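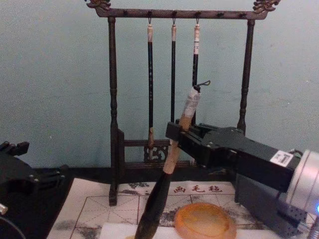
Figura 3. Soporte de madera oscura con tres pinceles de caligrafía suspendidos de la barra superior.

3.2. Acondicionamiento y secado de los pinceles

La posición de secado se trató como variable independiente en la segunda serie de ensayos. Los trabajos previos sobre retención de tinta en haces de pelo animal (Grgić y Coutinho; Mengal) consideran únicamente el secado horizontal sobre superficie absorbente, aunque la práctica habitual entre calígrafos es la suspensión vertical con la punta hacia abajo (figura 3). Ambas configuraciones difieren en la dirección del drenaje respecto del casquillo, y cabía esperar diferencias en la cantidad de carbón residual depositada en la base del haz.

Se prepararon 126 pinceles de tres composiciones: pelo de cabra, pelo de comadreja y mezcla de ambos. Cada composición se repartió por igual entre secado suspendido y secado horizontal. Todos los ejemplares se desengomaron por inmersión en agua desionizada y se sometieron a 20 ciclos de carga, trazo y lavado antes de la primera medición. La tinta se obtuvo de una misma partida de barras de hollín de pino, frotadas sobre piedra hasta alcanzar la densidad óptica de referencia descrita en el apartado 2.4. No se emplearon tintas líquidas comerciales, cuyo contenido en goma laca altera la rigidez del haz ya en los primeros ciclos.

La temperatura y la humedad relativa de la sala se registraron de forma continua con una sonda Testo situada a la altura de los haces. Las sesiones se concentraron en marzo, con la calefacción del edificio apagada, para limitar la deriva térmica. Los valores se mantuvieron dentro del intervalo fijado en el protocolo, salvo en dos sesiones que se repitieron completas.

3.3. Medición de la masa residual

Tras cada ciclo de secado, los pinceles se pesaron en balanza analítica y se calculó la masa residual por diferencia con el valor inicial. Se obtuvieron 700 pesadas válidas. Otras once se descartaron por pérdida visible de pelo, que introduce un error de signo contrario al del residuo y no puede corregirse a posteriori.

La apertura de la punta se determinó sobre trazos rectos ejecutados a velocidad constante en papel Pietrzak sin encolar. Se digitalizaron 353 trazos y se midió la anchura en cinco secciones equidistantes, excluyendo el arranque y el remate. La segmentación fue revisada por dos evaluadores independientes (S. W. y O. C.), que desconocían la posición de secado asignada a cada pincel.

3.4. Resultados parciales

En los pinceles de cabra, la masa residual fue menor con secado suspendido, y la diferencia aumentó con el número de ciclos. En los de comadreja no se apreció un efecto consistente - el haz es más estrecho y retiene menos agua en la base -, mientras que los mixtos mostraron un comportamiento intermedio con elevada dispersión. La apertura de la punta siguió la misma tendencia, aunque la correlación con la masa residual resultó débil en las tres composiciones.

Conviene señalar que el diseño no separa el efecto de la gravedad del debido a la ventilación: un haz suspendido expone toda su superficie al aire, y uno apoyado solo una parte. Workneh y Caputo proponen un secado horizontal sobre rejilla como condición de control, que se incorpora a la tercera serie (apartado 3.5).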